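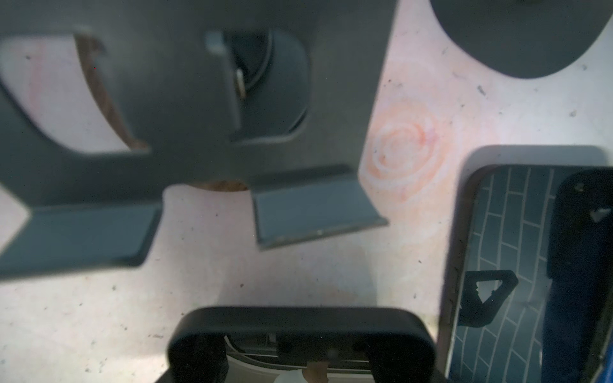 Why Things Grip and Why They Slip

Friction for readers aged 8 to 11
Part 4 of the Clestari Science Pages
Written by Pramila Kaushik. Checked by Sreekumar D'Souza.

Friction is a force. It acts where two surfaces touch, and it works against sliding. When you push a book across a table, friction pushes back on the book in the opposite direction. When the book stops, it is friction that has stopped it.

A force is a push or a pull. Forces are measured in newtons, and the short way to write newton is N. An object with a mass of 100 grams, such as a small apple, is pulled down by the Earth with a force of very nearly 1 N.

Where friction comes from

No surface is perfectly flat. A sheet of glass feels smooth, but under a strong microscope it has bumps and dips. When two surfaces are put together, they touch only at the tops of the highest bumps. The real area of contact is much smaller than it looks.

At these tiny meeting points the two materials stick to each other slightly. To make one surface slide, you have to break these small joins. On rough surfaces the bumps can also catch on one another. Both effects add to the friction.

Pressing harder squashes the bumps together, so more of each surface touches. This is why a heavy box is harder to slide than a light one made of the same card.

Two kinds of friction

Static friction acts on an object that is not moving. Push a heavy chair gently and it stays still. Static friction is matching your push. Push a little harder and it matches that too, up to a limit. Beyond the limit, the chair moves.

Sliding friction acts once the chair is moving. It is usually smaller than the greatest static friction. You may have felt this yourself: the chair is hard to start and then easier to keep going.

Rolling is different again. A wheel does not drag its whole surface along the ground, so a loaded trolley needs far less push than the same load pulled along the floor.

Friction and your hands

Hold a full glass of water. The Earth pulls the glass down. Your fingers press inwards from the sides, and friction between skin and glass acts upwards. If you press too lightly, the limit of static friction is less than the weight of the glass, and it slips.

Washing-up liquid makes this worse. A thin layer of soapy water gets between your skin and the glass and keeps the two apart. A substance that does this is called a lubricant. Oil in a bicycle chain is a lubricant, and there it is useful, as the metal parts wear down more slowly.

Soft materials such as rubber bend into the dips of the surface they touch. This gives more contact, which is the reason rubber is used for shoe soles, tyres and the handles of tools.

Friction makes heat

Rub your palms together quickly for a few seconds. They become warm. The energy of movement has been changed into heat. The brake blocks on a bicycle do the same thing to the rim of the wheel, and after a long hill both can be hot. Do not touch them.

Test it: the sloping board

You will need:
A smooth board or large tray
A ruler at least 30 cm long
Some books
A rubber, a coin and a small wooden block
A pencil and paper

What to do:
1. Lay the board flat on a table and put the coin near one end.
2. Slowly lift that end. Keep the other end in place.
3. Stop when the coin begins to slide. Push books under the board to hold it there.
4. Measure the height of the raised end and write it down.
5. Do this three times, then repeat with the other objects.

The greater the height, the greater the grip between that object and the board. Your three readings for one object will not be exactly the same. In our own test the coin slid at 11 cm, 12 cm and 11 cm, and the rubber had not moved at 31 cm, where we stopped.

Now try the test again with a sheet of sandpaper taped to the board. Before you start, write down which object you think will change the most.

Words to know

Force: a push or a pull
Newton (N): the unit of force
Static friction: friction on an object that is still
Sliding friction: friction on an object that is sliding
Lubricant: a substance that lowers friction between surfaces

Next: Part 5, Air Resistance
Page last changed July 12, 2018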